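About Tkachenko Key Control
3 min read

Tkachenko Key Control designs and maintains key systems for buildings with many doors and many users. Most clients are housing associations, colleges and small hospitals. The company does not sell locks to the public and does not offer an emergency opening service.

The business started in Pudilberg as a repair bench for mortise locks. Repair work fell as cheaper cylinders came onto the market, and the bench moved to master key planning. A second office opened in Volosholm, where all cylinder pinning is now done. Pudilberg keeps the drawings, the key records and the front desk.

What we do

A key system begins with a door schedule. We walk the building with the client, list each door, and record who needs to open it and at what hours. The schedule is then turned into a chart with up to four levels: individual key, group key, section key, master. A typical site has 300 cylinders. Smaller jobs are accepted down to a minimum of 40.

Key cuts are assigned from the chart by our own software, Trikanine. It rejects any cut with too large a step between neighboring positions, and any pair of cuts that would let one key turn in a cylinder it was not issued for. Rejected cuts stay on file so that later extensions do not pick them up by mistake.

Each key carries a stamped issue number. The number does not show the cut or the address. Clients who want the door number on the key are advised against it - a lost key should not tell the finder where to go.

Records and replacement

Key records are held on paper and on a machine with no outside connection. A replacement key is cut only against a signed order from a person named on the authority card. Phone orders are not accepted. Standard turnaround is three working days from Volosholm, plus delivery.

Cylinders are checked once a year, normally in April. The check covers plug play, spring return and wear on the cam. Graphite is not used. Keys with visible wear on the shoulder are withdrawn and recut from the record, never copied from the worn key.

People

The company employs 23 people. Marloes Leemans is technical lead and signs off every chart before cutting starts. She also runs the two-day course for site staff, which covers issuing, returns and what to do when a master key goes missing. The course is held in Pudilberg and is included in the price of systems above 74 cylinders.
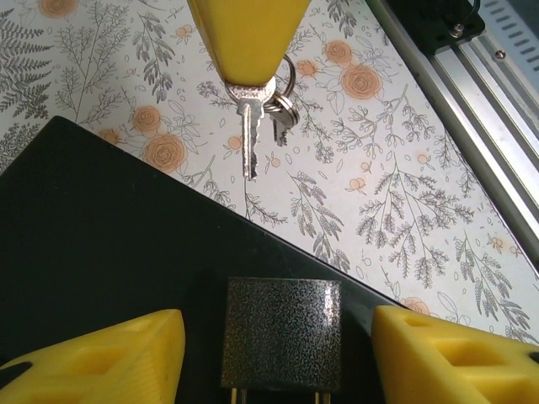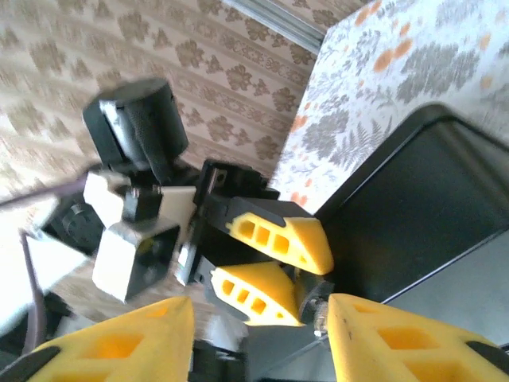 Yellow gripper fingers: with a key (first), and facing a black and white arm (second).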